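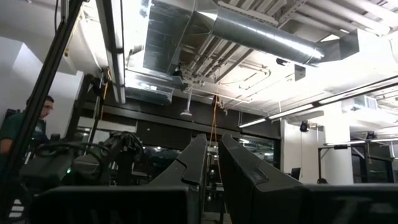
3. Setting up shared calendars in Trekell

Do this after the accounts are made (section 2). Takes one sitting if you have the staff list handy.

1. Sign in as the office admin. Regular logins won't show the Calendars tab.
2. Calendars > New > Shared. Give it a short name, the phone app chops long ones.
3. Pick the time zone. Check it twice — changing it later shifts every booking already in there.
4. Add people by email. Paste the whole list, one adress per line.
5. Set each person to View or Edit. Default is View.
6. Default booking length: 30 or 45 minutes. Clarnau office uses 45, Strand uses 30.
7. Save. Wait for the green tick before closing the tab.

Note: room bookings go on a seperate calendar. Room 107 is already set up, don't make a second one.

Note: invites go out right away on Save. No draft mode.

CAUTION: Delete removes the calendar for everyone, past bookings included. Use Hide if you only want it off your own screen.

Syncing to a phone

8. Install the app, sign in with the same email.
9. Settings > Sync > On. First sync is slow, leave the app open.
10. Bookings showing twice? Turn off the phone's own import, then sync again.

Still stuck — ask Afroza Jayawardena for admin rights, Tahsin Khondokar for anything on phones. Old paper diary stays at the front desk until the end of July.

Plollell Office Guide | Help desk ext. 2436 | Back to top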